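How to get a mark out of a gray fabric bench (quick version)

Posted in July, by Skye Nisbet
Filed under: Upholstery, Stains, Laundry room

Writing this between loads so it's short. We've had the padded bench a while now, the Hetanholm, light gray, woven cover that does NOT come off. No zipper. Everything gets dropped on it. Gym stuff, towels, bags, me.

If yours has a zip, stop reading and go wash the cover. Check the tag first.

What you need

Spray bottle
Dish soap, the plain clear kind. Not the blue one, not the one with lotion in it
White cloths, 3 of them. White matters, colored ones can bleed and then you have two marks
Soft brush. An old toothbrush is ok for a small spot
Vacuum with the little fabric head
Bowl of cool water
Fan, if you have one

Check the tag

Flip the bench over, tag is usualy stapled underneath. W means water is fine. S means solvent only, so none of this is for you. WS, either. X is vacuum only and good luck.

No tag? Test somewhere hidden. Back edge, low down. Damp cloth, one drop of soap, let it dry all the way before you judge it.

Step 1. Look before you scrub

Pile the laundry off to one side or get it off the bench altogether. Then look at the seat in daylight, from more than one angle. Heathered fabric hides a lot. The faint ones are the worst, you only catch them when the light is even, and then you can't stop seeing them. Bluish gray on beige gray, a bit streaky, easy to miss.

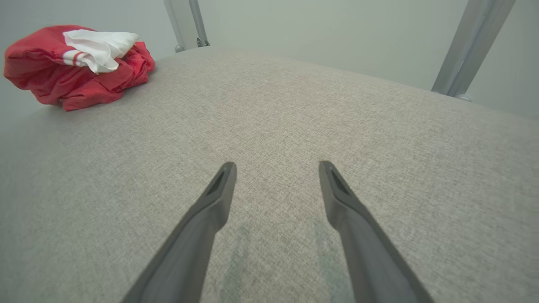
Step 2. Vacuum

Whole seat, not only the spot. Go along the seams and over the rounded front edge where the crumbs end up. Grit plus water is mud. Learned that on the old couch.

Step 3. Mix it

2 cups cool water in the spray bottle, 7 drops of dish soap. Swirl, don't shake, or you'll be rinsing foam till dinner.

Don't go stronger. Soap left in the fabric grabs dirt and the spot comes back darker.

Step 4. Mist and blot

Spray the cloth first, then the spot lightly. You want the top of the fabric damp and the padding underneath dry.

Blot from the outside of the mark in toward the middle. Press, lift, turn the cloth, press again. If color is coming up on the cloth keep going. If nothing comes up after a few rounds, brush very gently, with the weave, then blot again.

No circles. Circles fuzz the weave and then that patch looks different forever, clean or not.

Step 5. If it's blue

Blue on pale fabric, my first guess is denim dye. Could also be ink or something off a bag. For dye, the soap mix again, let it sit a couple of minutes, blot. For ink, rubbing alcohol on a cotton swab, tiny amounts, hidden test first. Jeanie Paterson swears by Gevo spray for this, I tried it on her Mackay chair and it was fine, but it smells strong and I'd still start with soap.

No bleach. Don't.

Step 6. Rinse

Second cloth, plain cool water, wrung out hard. Blot the whole area and then a bit past it. Feather it out toward the nearest seam if you can, so the wet part doesn't stop in a hard line. That line is how you get a water ring, and a ring is more annoying than the orignal mark.

Step 7. Dry

Third cloth, dry, press down with your full weight. Then the fan on it, 35 minutes, then feel it. Still cool to the touch = still damp. Leave it longer. No hair dryer on hot.

Once it's dry run your hand or a dry brush over it to lift the nap, and look again in daylight.

Still there?

Do steps 4 to 7 one more time. Wait till the next day though, wet fabric always looks darker and you'll end up chasing nothing. After two goes I'd call a cleaner or turn the bench around.

Keeping it off

Damp or red laundry doesn't sit on the seat. Reds run, and a wet jersey on pale gray is asking for it. Dry is ok for an hour.
New jeans, wash twice before you sit on anything light.
Throw or an old sheet over the seat on laundry day. I use a Pasamano one, any will do.
Vacuum it when you do the floor.

Dryer's buzzing. Will add a bit on grease spots when I get a minute, they need baking soda first and a different order of steps.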